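Workshop notebook
January 16, 2025
Batch 449, the hard water bar

Finally cut 449! It came out of the Durero mold in one piece, which after last time I had stopped believing in. I'd left it a day longer than I usually would and the block slid out with one push from underneath. No sticking in the corners, no drag marks, and the top has that faint satiny skin I like. There's a bit of soda ash along one long edge, where the towel had slipped off overnight I think, but it'll plane off.

So, for anyone picking this up cold: the point of 449 is a bar for people with hard water. The water in Pidmont is dreadful for soap. You get hardly any lather, a gray ring in everything, and hair like straw. I grew up on soft water and it still surprises me every time I wash my hands at Alby's place. All the minerals in the water grab the soap before you get any use of it and turn it into that chalky curd, so half of what you rub off the bar goes straight into scum.

Two things we can do about it in a bar soap, short of telling people to buy a softener. One is more bubbly oils so that what's left over still feels like lather. The other is to tie up the minerals with something, and that's where the citrate comes in. I dissolved citric acid in the water before the lye went in, and allowed extra lye for it, as the acid eats some of it. (Alby, if you're repeating this, PLEASE do the extra lye sum on paper first. Not in your head. You know why.)

What went in
Olive, coconut, shea and a little castor. The coconut is the new lot from Grestdale and it smells of nothing at all, which is what I want. The shea is from the old tub and has gone grainy, but it melted fine. I kept the superfat at 4. I'd have gone higher for a winter bar, but extra oil just makes more muck in hard water and I want to see what this does when it's lean.

No scent and no color. Tia thinks it looks like a block of lard and she isn't wrong.

How the pour went
Slow to trace, slower than the same oils without the citrate, or that's how it felt. I stick blended in short bursts and then just stirred for ages with the radio on. Light trace, poured, banged the mold on the bench to get the air up. I think I got most of it. There's one line of tiny bubbles in the end slice, and that slice is now the shop bar by the mop sink.

Temperature wasn't great. The back room was freezing when I started and the oils cooled down faster than the lye did. Next time I'll put the heater on before I weigh anything, and I'm writing that here in the hope that I'll read it.

Quick test on the bench
I know, I know, it's far too young. But I couldn't help myself, so I shaved a bit off the end slice and shook it up in a jar of tap water next to a jar with a shaving from our plain olive bar. The plain one went milky with flakes in it. The 449 jar was cloudy too, but it held a head of foam while I made a coffee and drank it. I'm not claiming anything from a jar. It did cheer me up though.

Where the bars are going
Ten pieces from the block, not counting the end slice. I'm keeping 3 back untouched on the rack so we have something to compare with in June, and the rest go out for testing once they've cured. One is promised to the Haworth house, which has the hardest water of anyone on our list. Tia has the key and says the bar should live by the bathroom sink and get used for hands only, no shaving, no scrubbing out paint brushes.

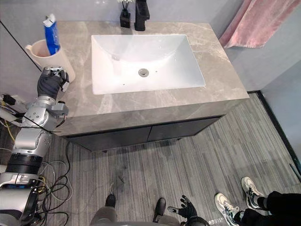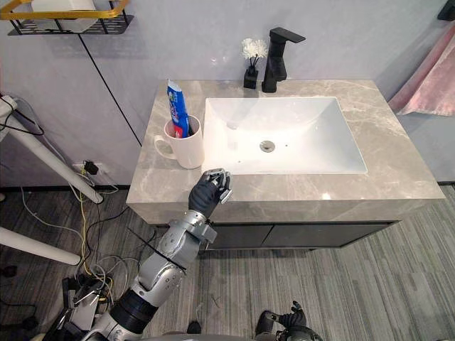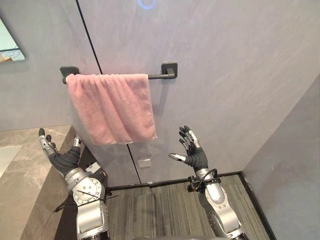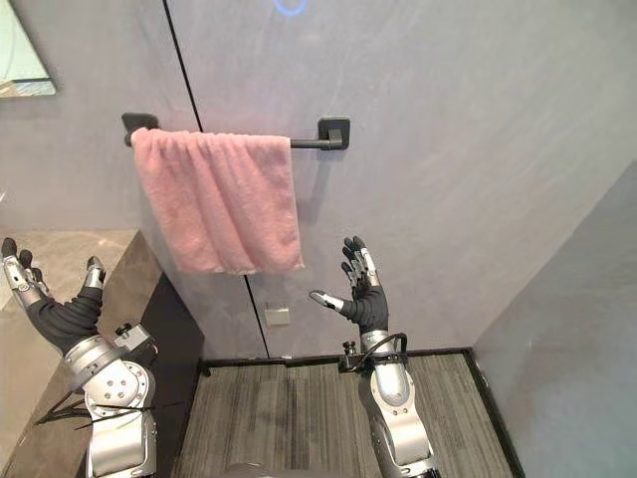 Bathroom at Haworth. The first two are the sink, the last two the pink towel on its bar.

What the testers should write down
We were much too vague about this last time and got back a lot of "nice!" and "smells like soap". So I've done a half sheet. How fast does it lather, does the lather last, do your hands feel tight afterward, is there a ring in the basin at the end of the week and how easily does it wipe off. Also whether the bar goes mushy. I'd like everyone to use a dish with drainage or we'll be testing the dish.

I've left towels off the sheet. Tia wanted a line for whether hand towels go stiff, and I see the sense in it, but that's so mixed up with laundry detergent and whether people tumble dry that I don't think we'd learn anything. Open to being argued with. We could ask for it as a comment at the bottom and see what comes in.

Cure
Four weeks minimum, and I'd rather give it longer with this much olive. They're on the top rack with gaps between them, away from the window. Weighed each one before it went up and the weights are on masking tape on the edge of the shelf, since the whiteboard pen has died. Alby, can you turn them when you're in? Just a quarter turn, and look for any beads of liquid on the surface. If there are beads, leave them alone and tell me.

Things to sort out
Goggles. The strap on the blue pair has gone again.
Ask Grestdale if the shea comes in the smaller tub, we never get to the bottom of the big one in time.
The Durero mold has a hairline crack by the left hinge. It held, but I've put tape over it and would like to stop pretending the tape is a repair.
Order citric acid. There's one batch left in the jar if we're careful.

If 449 behaves I want to try the same recipe with a bit of sugar in the water, purely for bubbles, and then the same again with the olive swapped for something cheaper. Tia has asked for oatmeal. I said maybe. I still have to plane the ash off that one edge and save the shavings for the laundry jar.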